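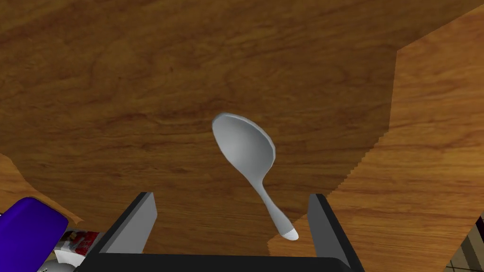

Ticket 2175: Wrong issues listed under Kirilari
Opened April 2023 by Tzu-hsuan Lui
Product: Plollden comics database

The character page for Kirilari shows 300 appearances. Some belong to Jayawardena, the villain who wore her armor for 12 issues of Plaltia. Her origin story is missing from the list too.

Reply, Senan Ó Súilleabháin: Both characters used the same alias, so the import merged them. I split the records and rebuilt the index. The origin issue is back — it had been filed as a reprint.

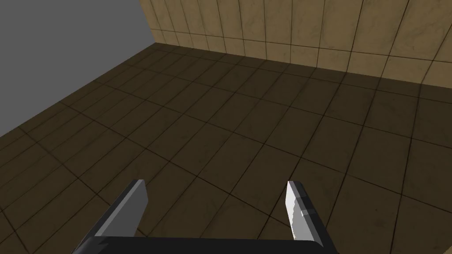 Will my saved reading order change?
Saved lists stay as they are until you press Refresh on the list page.

Tzu-hsuan Lui: Refreshed, list is right now. Cover for issue 12 still blank.

Status: open, cover only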